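Prindutbridge Community Kitchen: tableware and washing-up strand
Progress report to Fundex, second stage
Covers up to end of November

Quick one this time, sorry, the full tables will follow with the final claim. Main points first.

Where we are
Stage one (shelving, new taps, hot cupboard) signed off and paid. Stage two is the tableware and the tables. Grant for this part was 3000, all of it now committed and most of it spent. Invoices from Chiu are in, Rovov still owe us one for the table covers, chased twice.

What was bought
Bowls, 120, mixed sizes and colours. Cups, 105. All plastic as agreed in the revised bid, after the breakages last winter. Chiu swapped part of the order for a different shade without asking but the price was the same so we kept them. Green cloths for the tables from Rovov, cut to size. They do show the dust. Wiping down after each session helps a bit, not completly.

Sorting and storage
This took longer than planned. Everything came in mixed boxes so it all had to be gone through on the tables before it could go on the shelves. Cups stack fine with their own kind. They do not stack with the other kind, and people will put them in bowls instead, then the bowls won't stack either. We now have a simple rule up by the sink: cups with cups, bowls by size, colour doesn't matter. Working better with the lunch club than with the evening group.

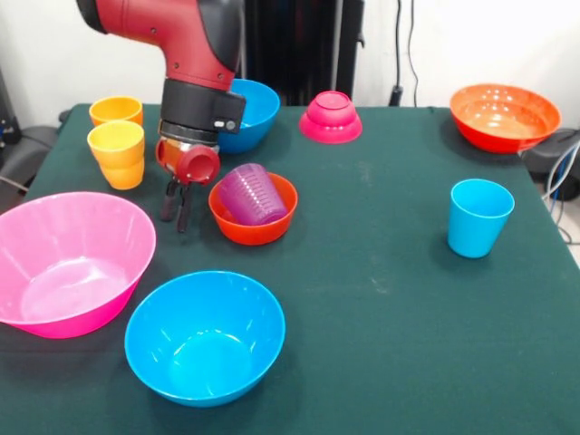
Photo: Prindutbridge Community Kitchen, tableware strand, November

Bright colours were a good call. The yellow cups and the pink and blue bowls show up well on the green, and members with poor sight have told us they can find their things more easily than with the old white set. We'd asked for that in the bid and it's the bit of feedback that has come back most. The purple cups have markings up the side, handy for the children's cooking session as they can measure with them. Might order more of those if there is anything left over.

Less good: the large bowls. Nice to serve from but they take up a lot of table, and they get pushed out to the corners when people need space to work. Would buy fewer next time and more of the small ones.

Use so far
Lunch club is now up to 40 places, which was the target for the end of the grant, so we are there early. Breakfast session started, still small. Evening group uses the same set and washes up after itself, mostly. No hire-in of crockery since the delivery, and that was costing us every month.

Problems
Late delivery, already reported. One box short, Chiu have agreed to make it up.
Draining racks are too narrow for the large bowls, we are drying those by hand for now.
Lids. We forgot lids. Not in the bid, our mistake, will cover from our own funds.

Next, to end of December
Finish labelling the shelves
Get the Rovov invoice and send it on to you
Short survey with the lunch club, paper forms, same questions as before so the two can be compared
Sort out a wider rack, second hand if we can find one

Changes requested
We'd like to move the small underspend on cloths over to the rack. Please could you confirm by email if that's ok, we wont buy anything until we hear. No other changes to the budget or the dates.

Receipts are in the shared folder under stage two. Any missing, just shout.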